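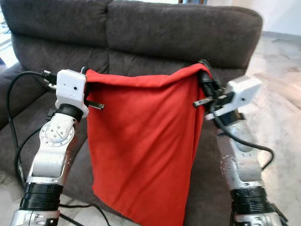 Red covers on gray upholstery: crocking or bleeding?

Home Forums Textiles & Care Search Log in

November
Posted by greyscale_h

I have 2 red cushion covers and a dark gray sofa, and I am trying to work out whether the dye is a risk to the upholstery. The covers came from Cerholm. The care label says cotton, wash at 30, wash separately, and nothing else.

I rubbed a dry white handkerchief on one cover with firm pressure and got no visible transfer. I then dampened the handkerchief and repeated it on the inside of the zipper seam. That gave a clear pink mark. The second cover did the same, a little weaker.

My question is whether washing will fix this or only reduce it. I have read that vinegar sets dye, that salt sets dye, and that neither does anything. I would like to know which of these is correct before I put both covers in a bucket of vinegar.

----

hemline_post

Salt and vinegar. I have done it with every red thing I own. Half a cup of each in cold water, leave it overnight, rinse. It has worked every time.

----

Vaughan Quinlan

Vinegar does not set dye on finished cotton. Acid is used for wool, silk and nylon, where it is part of the dyeing process and heat is involved. Cotton is normally dyed with reactive or direct dyes. Reactive dyes bond to the fiber under alkaline conditions, and that step was finished or not finished at the mill. Salt is added in the dye bath to push dye toward the fiber. Adding it to a bucket at home months later does very little for a reactive dye.

What you are seeing is most likely unfixed dye that was not washed off after dyeing. Red and turquoise are the usual offenders. The remedy is to remove it. Wash hot if the fabric allows it, with plenty of water, and repeat until the rinse runs clear.

Dry transfer and wet transfer are separate tests with separate grades. A dry pass and a wet fail is a common result for deep reds and would not put me off using the cover.

----

hemline_post

I don't agree that it does nothing. I had a tablecloth that bled in the first wash, I did the vinegar soak, and it did not bleed in the second. Explain that.

----

Vaughan Quinlan

The first wash and the overnight soak removed the loose dye. Plain water would probably have given the same second wash. To test it you would need to cut one cloth in half and leave the vinegar out of one soak.

----

greyscale_h

Understood. The difficulty is the label temperature. If 30 is the limit then a hot wash is outside it. The zipper is plastic and the fabric is not preshrunk as far as I can tell. The inserts are already tight in the covers, so I can't afford much shrinkage.

Would a longer soak at low temperature do the same job?

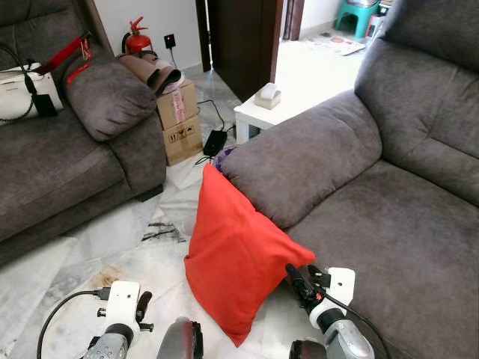

tw_ornstead

A cooler wash removes less per cycle, so you need more cycles. I would do 3 rinses in lukewarm water, changing the water completely each time, then a normal wash with a dye-catcher sheet. Keep the sheet and compare it with the one from the next wash. If the second sheet is paler you are making progress.

Do not leave it sitting overnight in one bucket. The loose dye stays in the water and goes back onto whatever is in there, including the lighter thread in the seams.

I would also wash the two covers together. They are the same color and you want them to fade at the same rate.

----

bobbin_left

Nobody has asked what the sofa is made of. It matters more than the cover. Polyester microfiber doesn't take up cotton dye easily at room temperature. Most of what lands on it sits on the surface and comes off with a damp cloth if you catch it early. A cotton or linen upholstery fabric is a different case and will hold the stain.

----

greyscale_h

It is microfiber, dark gray. The nap marks easily and reads lighter or darker depending on which way it was last brushed. This makes it hard to judge a faint stain. I ended up brushing the arm in one direction with a soft clothes brush before each check – otherwise every hand mark looks like a color change. 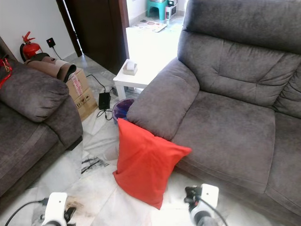
I also looked for a cleaning code under the seat cushion. The tag has a W on it, so water-based cleaner is allowed. I tested distilled water with a drop of dish soap on the back panel and it dried without a ring.

The plan is now the lukewarm rinses as tw_ornstead described, then the 30 wash with a sheet, then the damp handkerchief test again on the same seam.

----

bobbin_left

W is the good one. If it had been S you would be limited to solvent, and water could leave a ring. Blot, don't rub. Rubbing a damp nap leaves it stiff when it dries, and you will have to brush it out.

----

cartouche9

Slightly different view. I would return the covers. A red that fails a damp rub out of the bag was not washed off properly, and that is the maker's problem. I had the same thing with a set from Carrilho and they refunded it after I sent them the stained cloth. You are proposing to spend a weekend finishing their process for them.

----

tw_ornstead

Returning them is reasonable if they are unwashed. After the first wash most shops will refuse. Decide before you start.

On fixatives, there are cationic products sold for direct dyes. They do reduce bleeding, but they can dull the shade and some lower the light fastness. I would only use one if rinsing fails.

----

greyscale_h

I kept them. Results so far: first rinse strongly pink, second pink, third faint. The sheet from the machine wash was medium pink. The damp test on the seam still marks, but much less than before, and the dry test is clean.

Shrinkage was small. The inserts go in, with some effort at the corners.

----

Vaughan Quinlan

That is a normal curve. Run another wash and test again when the fabric is fully dry, which can take up to 12 hours indoors for a heavy weave with a seam allowance that thick. Testing a cover that is still damp inside will give you a worse reading than you deserve.

----

hemline_post

I am still going to use vinegar on mine. It does no harm and the towels come out softer.

----

Vaughan Quinlan

No objection to that. Rinse it out before you add any bleach.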